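Werilel (software)

Werilel is a grasp control and data replay package for two-finger robot grippers. It was first developed at the Gusside workshop and is now maintained under the Semeniuk project, which also publishes its documentation. The name refers both to the controller itself and to the file format it reads.

Overview

The package takes recorded demonstrations and turns them into finger commands. Each recording holds camera images, finger opening and wrist position, stored on a shared clock. A planner picks the approach path, and a separate control loop sets how far the fingers close. The two parts exchange messages through a small broker called Litthorpe, which can also log traffic for later playback.

Version 2 reads 19 message types, 11 of which are required for a recording to be accepted. Files missing any of these are rejected at load time with an error code.

Soft objects

Early versions treated every object as rigid. The fingers closed to a fixed width and stopped, which worked for blocks and boxes but gave poor results with items that change shape under load. A later release added a contact estimator that compares the outline of the object from one image to the next and slows the fingers when the outline begins to bulge.

Balloons are a common test item for this module.
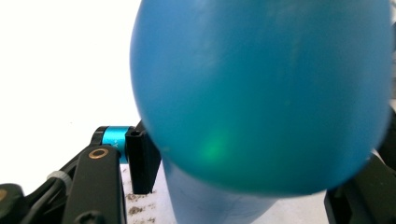 The estimator runs at 33 updates per second on the default settings. Glossy surfaces remain a known problem, as reflections can be mistaken for edges. Users can mask bright regions in the settings file, though this also lowers accuracy on pale objects.

Tooling

A command line viewer steps through recordings and plots finger width against time. The bundled test set has 114 recordings and is updated each June.

See also: Litthorpe (message broker), Grasp planning

Share this article (11) | Comments (0)

We use cookies to remember your reading settings. Accept | Manage

Contact | Copyright | Back to top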